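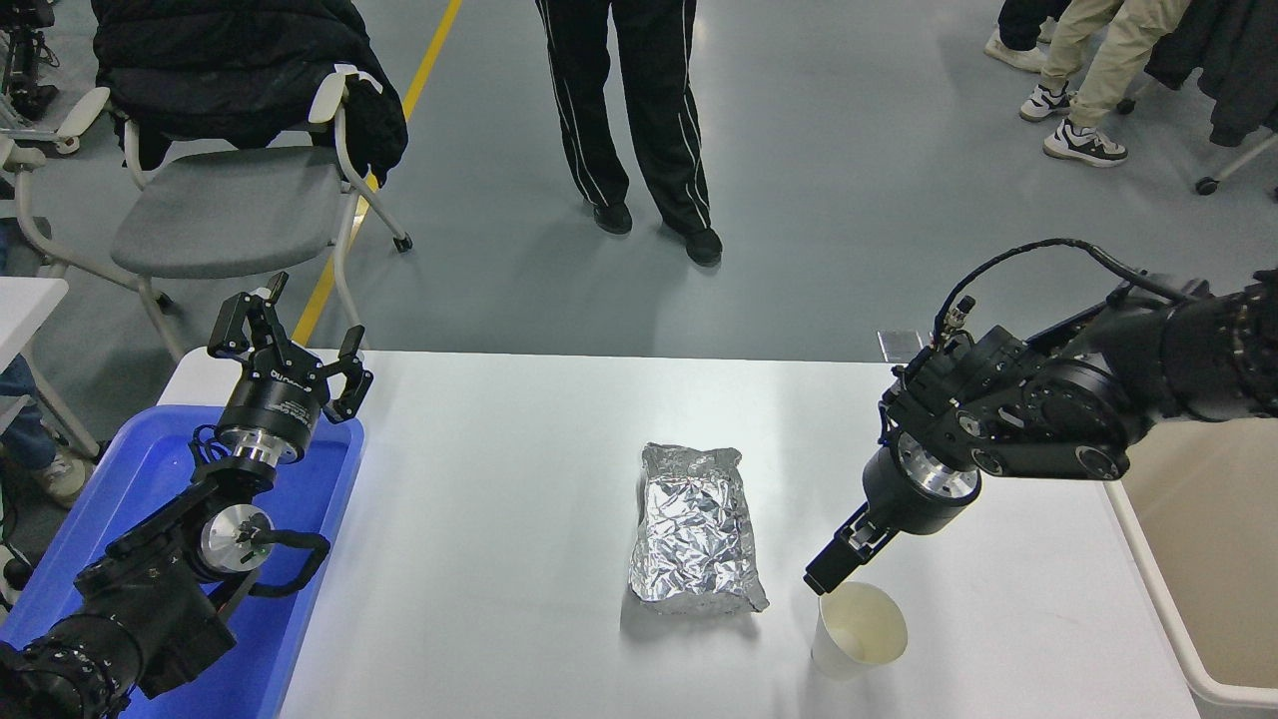
The right-hand gripper over a paper cup, with the foil package alongside, at the Inwood open day.

I had promised myself I wouldn't clap. Then the arm put a teabag in a mug without knocking it over, and off I went like everyone else, hands stinging, grinning at a stranger in a cagoule.

It was a wet morning in March and I'd taken the early bus out to Prarstead, where the Inwood workshop opens its doors once a year to anyone who fancies a look. I'd pictured sparks and hard hats. What I got was tables, cables, office chairs with coats thrown over them and a lot of people talking in low voices, as if a baby were asleep next door.

Aslı Kaplan met me by the sign-in sheet and steered me straight to the two-armed table (her favourite, she admitted, though she's not meant to have one). The pair of black arms are mounted at opposite sides of it and the whole set-up goes by the name Firnus. The job that day was kitchen bits and bobs: paper cups, things wrapped in foil, the sort of clutter you'd clear away after a packed lunch.

"People always want to see it lift something heavy," she told me. "I'd much sooner they watched it with a cup."

She's right, too! A paper cup is a horrid thing to pick up if you can't feel what you're doing. Squeeze a touch too much and it folds. Go in at a slant and over it goes. Foil is worse, according to Ekrem Akbulut, who spent 11 weeks last year on nothing else. It's shiny, it's never the same shape twice and it changes shape again once you've touched it. He said all this very cheerfully, for a man who'd spent 11 weeks on foil.

I was allowed a go after lunch. You hold a pair of handles and the arms copy you, a beat behind, which made me feel like a puppeteer with a mild hangover. Nermin Erdem stood at my elbow saying "slower" and then "no, slower than that". It took me five tries to get hold of a cup, and I crushed more than one of them. A boy who must have been six had his turn straight after mine and did it first time. His mum was very nice about it.

What stayed with me on the bus home was how much waiting there is. An arm drifts over, hangs there, thinks about it (I know it doesn't think, but you try standing there and using another word), and the whole group leans in with it. I watched Nevzat Türkmen reset the same little task over and over for most of an hour, moving the cup a thumb's width each time, and he never once looked bored. I asked how many goes they get through on a normal day. "Ninety, if the coffee's good," he said, and moved the cup again.

The workshop opens to visitors again next March. Wear flat shoes, and eat before you go.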